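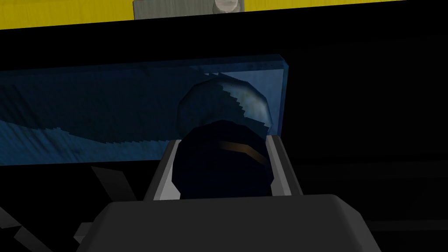 How to Clean Up a Sticky Drawer
Print this page | E-mail to a friend
28th June, by Esben Ladefoged

I put up with a sticking drawer all through April, tugging at it every morning, and I do wish I'd spent the half hour sooner! Pull the drawer all the way out, set it on a towel, and wipe the runners with a barely damp cloth.
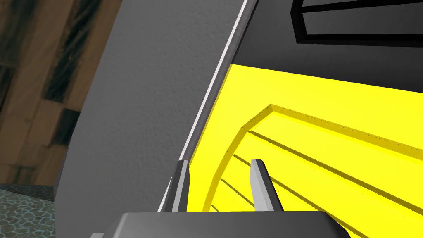 Let everything dry before you rub a plain white candle along the wood (2 light passes are plenty, and please go easy near the front). Slide it in and out a few times, and if it still drags, sand the shiny spots with a fine paper and wax again.
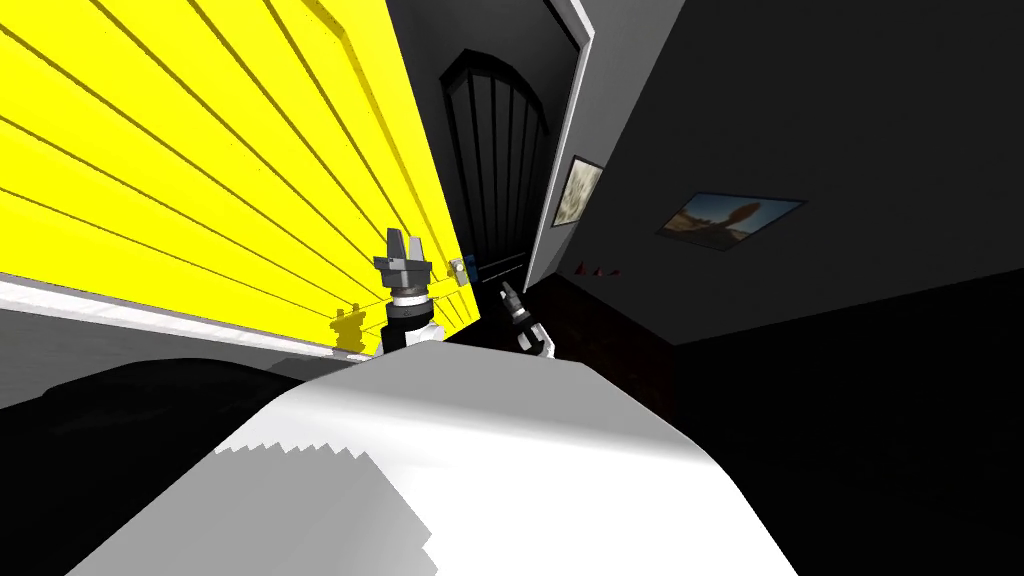 El Idrissi wrote in that bar soap left her runners gummy by the next summer, and that she'd stick with the candle. I'm with her there, so save the soap for your hands.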